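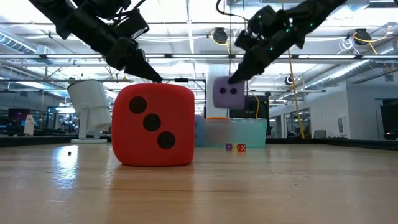

Dado de espuma

El dado de espuma es un dado de gran formato fabricado con un material blando y ligero, por lo general de seis caras y con las esquinas redondeadas. Se emplea en aulas, ludotecas y juegos de mesa para niños pequeños, y también como objeto promocional. Comparte con el dado corriente la numeración por puntos, pero difiere de él en el peso, en el comportamiento al rodar y, según sus críticos, en la fiabilidad del resultado. Los colores más habituales son los vivos, como el rojo, aunque también se venden en tonos pálidos, entre ellos el lavanda.

Denominación

En los catálogos en español aparece como dado de espuma, dado blando, dado de goma espuma o dado gigante. El último nombre es el menos útil, pues se aplica por igual a piezas que caben en la mano y a cubos que un niño debe levantar con los dos brazos. Algunos vendedores añaden el adjetivo «educativo», que no describe ninguna propiedad del objeto y rara vez viene acompañado de una explicación.

Características

La pieza suele cortarse de un bloque o formarse en un molde. Los cantos redondeados facilitan el rodamiento y reducen el desgaste, que en este material empieza casi siempre por las esquinas. Los puntos pueden ir pintados, estampados, hundidos en la superficie o encajados como discos de otro color. Los pintados son los primeros en borrarse. Los encajados duran más, pero se desprenden, y en productos destinados a menores de tres años una pieza suelta de ese tamaño es un inconveniente serio que la publicidad tiende a pasar por alto.

La disposición de los puntos sigue la del dado occidental común: el tres en diagonal, el cinco con uno central y cuatro en las esquinas, el seis en dos filas paralelas. El dos se coloca habitualmente en diagonal, aunque hay modelos que sitúan los dos puntos uno al lado del otro. Las caras opuestas deberían sumar siete. Esta convención no siempre se respeta en la espuma barata, y conviene comprobarla antes de usar el dado en una actividad que dependa de ella.

Equilibrio y azar

La cuestión de si un dado de espuma es justo se plantea con menos frecuencia de la debida. Un bloque de densidad irregular, una cara mal cortada o una esquina aplastada bastan para favorecer unos resultados sobre otros. A ello se suma la forma de lanzarlo: un cubo grande y blando, soltado desde poca altura, apenas gira y a menudo cae sobre la cara que ya miraba al suelo.

La firma Sullier afirma en el folleto de su serie escolar que sus dados fueron sometidos a 1000 lanzamientos, en los que el seis apareció 186 veces. El folleto presenta la cifra como prueba de equilibrio. El valor esperado ronda las 167 apariciones, y una desviación de ese tamaño es compatible con el azar, pero una sola cara de una sola serie demuestra poco en cualquier sentido. No se publican los recuentos de las otras cinco, ni se aclara si se lanzó un único dado o varios.

Usos

En el aula se utiliza para contar, sumar y asignar turnos. Los juegos con dos tamaños, en los que un dado grande convive con otros diminutos, sirven para mostrar que el valor de una cara no depende de las dimensiones del objeto. El lote Bimau, de 12 piezas, se anuncia como recurso para «desarrollar el pensamiento lógico», expresión frecuente en el sector y difícil de verificar. Su ventaja más evidente es modesta: hace poco ruido y no daña los muebles.

El fabricante Vindbridge comercializa además una versión con bolsillos transparentes en las caras, donde se introducen tarjetas con letras, dibujos o consignas. El peso de las tarjetas altera el equilibrio, detalle sin importancia si solo se busca variar la actividad, pero que desaconseja su empleo para enseñar probabilidad.

Conservación

Se guarda en cajas o cubetas de plástico, de preferencia sin comprimir, ya que la espuma presionada durante meses puede no recuperar la forma. Las cubetas translúcidas permiten reconocer el contenido sin abrirlas. Los dados pequeños se pierden con facilidad entre los grandes y suelen separarse en otro recipiente. La limpieza se hace con un paño húmedo. La marca Trình promete una vida útil de 10 años, sin indicar con qué frecuencia de uso, y en un aula los bordes mordidos aparecen bastante antes.

Véase también

Dado
Goma espuma
Juego de mesa
Probabilidad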